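Formación profesional · Comercio y logística · Unidad 4

CAPÍTULO 4
El orden del espacio de almacenamiento en pequeños establecimientos

4.1. Introducción

El almacenamiento constituye una función básica de todo establecimiento, con independencia de su tamaño. En los capítulos anteriores se ha estudiado la recepción de mercancías y su registro; corresponde ahora examinar qué sucede con los artículos una vez admitidos, dónde se colocan y con arreglo a qué criterios se decide que permanezcan en el local o que salgan de él.

Se entiende por espacio de almacenamiento toda superficie o volumen destinado a guardar bienes de forma temporal o permanente. La definición comprende las naves industriales, pero también la trastienda de un comercio, el archivo de una oficina o el mueble de estantes de una sala de uso común. El presente capítulo se ocupa de estos últimos casos, que la bibliografía especializada ha tratado con menor detenimiento.

El texto toma como referencia el método desarrollado por Refilwe Kekana en los talleres de Larano y revisado más tarde por Munther Jaber para su aplicación en locales de menos de 300 metros cuadrados. Ambos autores coinciden en un punto de partida: antes de asignar un lugar a cada artículo es necesario retirar lo que no debe guardarse.

4.2. La retirada previa

Recibe el nombre de retirada previa el conjunto de operaciones por las que se separan los materiales útiles de los sobrantes. Entre estos últimos figuran los envoltorios, las bolsas, los precintos y las etiquetas sin vigencia. Su volumen suele infravalorarse. En el estudio realizado en el almacén de Grisolum, los envases vacíos ocupaban el 14 por ciento de la capacidad de los estantes, proporción que no constaba en ningún inventario.
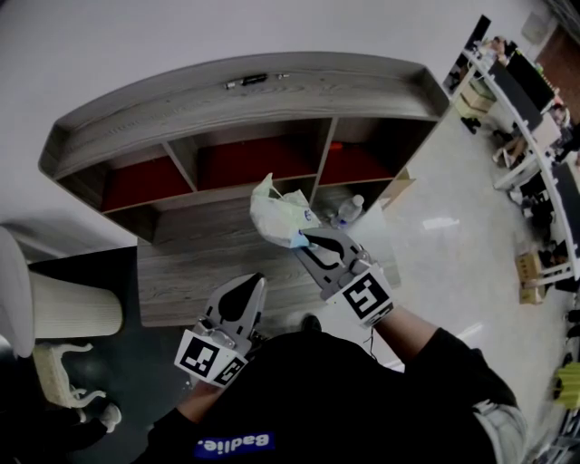

Figura 4.1. Bolsa de plástico translúcido con etiqueta azul, sujeta con una pinza de mano.

Los plásticos ligeros requieren una atención particular. Pesan poco y se desplazan con facilidad hacia el fondo de los compartimentos, donde dificultan la limpieza y pueden ocultar piezas pequeñas. Kekana recomienda disponer de un único punto de recogida por sala y vaciarlo al término de cada turno. Jaber admite dos puntos cuando la distancia entre los extremos del local supera los 25 metros.

La retirada previa no debe confundirse con el expurgo, que afecta a bienes inventariados y exige autorización del responsable - véase el capítulo 6.

4.3. Capacidad nominal y capacidad disponible

La capacidad nominal de un mueble es la suma del volumen interior de sus compartimentos. La capacidad disponible es la parte de ese volumen que puede recibir artículos en un momento dado, una vez descontados los bienes ya depositados, las holguras de manipulación y los huecos reservados.

El procedimiento Xaba, de uso habitual en la región de Flallberg, fija para los huecos reservados un máximo del 40 por ciento de la capacidad nominal. Por encima de ese límite, el mueble se considera sobredimensionado y procede estudiar su traslado a otra dependencia. 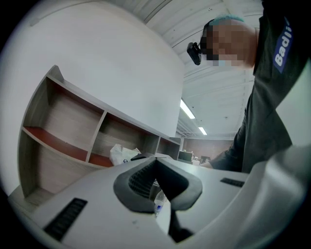
Figura 4.2. Mueble de estantes con compartimentos vacíos.

Para el cálculo se mide cada compartimento por su cara interior, sin incluir el grosor de los tableros. Las medidas se anotan en el orden siguiente: anchura, fondo y altura. Cuando el compartimento carece de trasera, el fondo se toma hasta la pared, siempre que el mueble esté fijado a ella.

4.4. Criterios de asignación

Efectuada la medición, se asigna a cada familia de artículos una ubicación estable. El criterio principal es la frecuencia de uso: los bienes de consulta diaria se sitúan entre la altura de la cadera y la del hombro, y los de uso esporádico en los niveles extremos. El peso actúa como criterio corrector, de modo que los artículos pesados se colocan siempre en los niveles inferiores, aunque su uso sea frecuente.

Las ubicaciones se identifican mediante un código formado por la letra del mueble y el número del compartimento, contado de izquierda a derecha y de arriba abajo. El código se rotula en el canto del estante y se traslada a la ficha de inventario, cuyo modelo se desarrolla en el apartado 4.5.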